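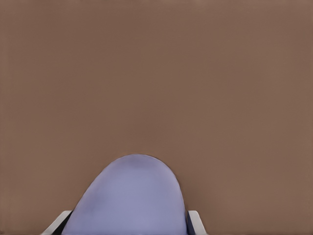
Kanyarat Saengthong wrote:

> I read the Onden write-up twice and I still don't see where the
> gain comes from. You train in simulation with a wrist view only,
> you score in simulation with a wrist view only, and the new grasp
> check beats the old one. Fine. But the old one was reading finger
> width and nothing else. Anything with eyes would beat it. Did
> you try feeding it a picture with the object painted out? If the
> score holds up, your network is reading the fingers too, just at
> greater expense.
>
> Also, 2983 episodes is an odd number. What happened to the rest?

Thanks for this, and for reading it twice, which puts you one ahead of at least one of the authors.

Taking the easy one first. We asked for more episodes than that and got 2983 back after dropping every run where the physics blew up. If you've used Coltton with soft contact settings you know what I mean: the object is between the fingers, everything looks calm, and one time step later it's leaving the building at the speed of a rifle bullet. We counted those as neither success nor failure. I can see the argument for counting them as failure, but I'd like to blame the gripper only for things the gripper did.

Of those, 1857 went into training and the others were held back. The split is by object shape, so no shape shows up on both sides. Colors do show up on both sides. I'd split by color as well if I did it over, and I expect somebody will now tell me I should have known that in October.

On your main point. Yes, we ran the painted-out test, and no, it isn't in the write-up, because it was run after the write-up by a person who was hoping it would come out better. We replaced the object pixels with the table color and left the fingers alone. The check got a good deal worse, but it did not drop to chance. So you're partly right. Some of what it knows, it knows from the fingers. When they stop at an odd width, or one sits at a funny angle compared with the other, it has already made up its mind before it looks at what's in between.

Where the object does matter is the case we built the thing for, which is rounded tops. A finger-width check can't tell a grip on the widest part of a dome from a grip a little above it, if the object happens to be a size bigger. Same width, same reported force, and one of them will slide off as soon as you lift. From the wrist you can see how the outline runs into each finger: a long slope on one side and a steep drop on the other is a different grip from two even sides, and the width reading is the same number for both. That's the whole idea. It fits on a napkin and we used eight pages.

Two things I'd warn people about before they try it on their own setup.

First, the contrast is kind to us. The Wickramasinghe scenes have plain surfaces and plain objects, and the edge between them is as clean as you could ask for. We did a small batch with a busy surface texture and the check got nervous and started calling everything a bad grip. It's a safe way to fail, I suppose, in the sense that a robot that never lifts anything never drops anything. We've since mixed textured surfaces into training and it has calmed down, but I don't have numbers I'd defend in front of this list.

Second, the camera angle. We moved the wrist camera by 5 degrees of pitch to see what would happen. What happened was that the fingers slid most of the way out of view and the network, deprived of its favorite hint, had to rely on the object. It did worse on boxes and slightly better on round things. I have a theory about this. I had a different theory before lunch.

Bresident users: the loader in our repository assumes the old order of the joint readings. If your grasp widths come out negative, you have the new order. Swap the last two columns and carry on. I'll fix it properly when I have the heart to open that file again.

As for whether any of this carries over to a real arm, I don't know yet. We have one, it works, and it's booked by people with closer deadlines. The plan is to run the check untouched, with no extra training, on a small set of objects, and report whatever comes out, including if it's embarrassing. I'd guess the finger part carries over and the object part mostly doesn't, at first, given how little our lighting looks like any room I've ever worked in. No hard highlights anywhere, everything matte. It's a lovely place to be a vision network.

What I'd like from the list, if anyone has it: a baseline that uses the finger outline and the width reading together, with no learning on the object at all. Kanyarat's objection is really a request for that comparison, and ours doesn't exist because I wrote it badly and deleted it. A plain one would do. If it lands within a few points of ours, I'll say so in the revised version and take the word "visual" out of the title.

The painted-out images, all roughly 2000 of them, are going up next to the code tonight, along with the script that made them. The script has one hard-coded path in it. You'll find it quickly, as it's the line that crashes.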